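Illmont Opens Its Setup Notes for the Two-Arm Basket Cell

VERKVILLE, January 5, 2021 — I'm Tharun Bhat, and I look after the two-arm cell at Illmont. Starting today we're posting my full setup and care notes, free to any shop that wants them! 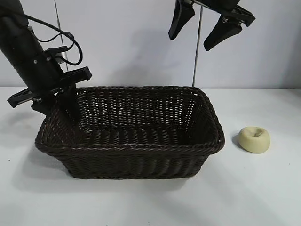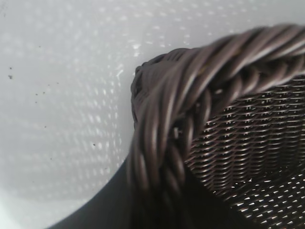 Both arms work over one wicker basket.

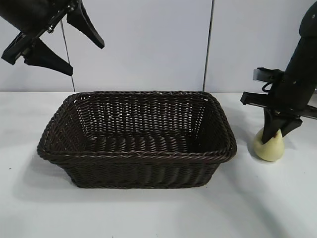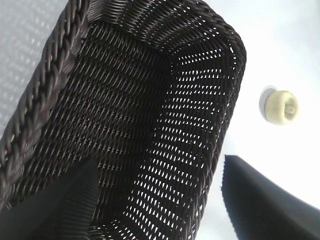

The notes run to 19 pages, and most of that is cables and fingers (sorry, no grand theory). I check the finger screws every morning, wipe the wrist camera lenses, then run each arm through its reach at low speed and watch the cable loops the whole way — a loop that's too tight will pull a connector sooner or later. Every 3000 cycles the finger pads come off and get replaced as a pair. That takes me 20 minutes on a good day.

Our friends at Ostgate have been trying the draft since July and sent back plenty of red ink, which I loved. Printed copies are at the Illmont front desk, Chowdary building, Verkville. Ask for Tharun.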